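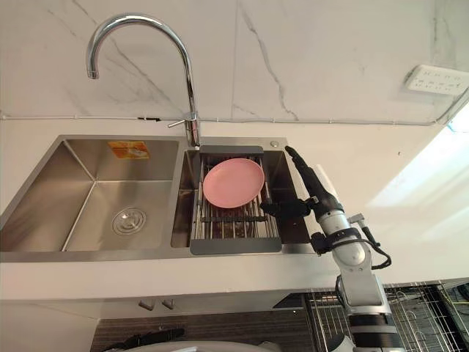
In Defense of Two Bowls

by Rajkumari Rawat

Every kitchen catalog I open lately wants to sell me one enormous sink. One bowl, wide as a bathtub, and a smiling person lowering a roasting pan into it. I've washed dishes in those at my cousin's place in Urarville and I'm here to say it plainly: give me two bowls, one big and one narrow, and I will be a happy woman until I die!

The big one is for the work. Soaking, scrubbing, rinsing spinach, all the splashy stuff. The narrow one is where things go to be finished with. Put a rack across it and the drips fall straight down the drain side instead of creeping under the toaster (my old drying mat grew a smell I still think about). You get your counter back too - and in a kitchen like mine, with four feet of it on a good day, that matters more than any roasting pan.

Cor Nijs, who put in my last kitchen, argued with me for most of an afternoon. He says the divider is wasted space and that people only wash big things by hand now. Well, I don't. I wash one plate, one cup, the knife I like. A single plate drying over the small side while I fill a pot in the other is my idea of a kitchen that works, and I can still tip out cold coffee when the big side is full of suds.

I'll give him the roasting pan. Mine goes in at an angle and I get a wet sleeve, maybe three times a year. I can live with that.

What I'd ask for is a tall faucet that swings easily over both sides, and a rack that stretches, so it fits the sink you have and the one you move to. Mine has been through two apartments and it's still the first thing I unpack. Go and try a friend's before you order the bathtub. Wash a whole dinner in it!

8 comments | 458 shares

Contact | © Givham Kitchen Letters | Back to top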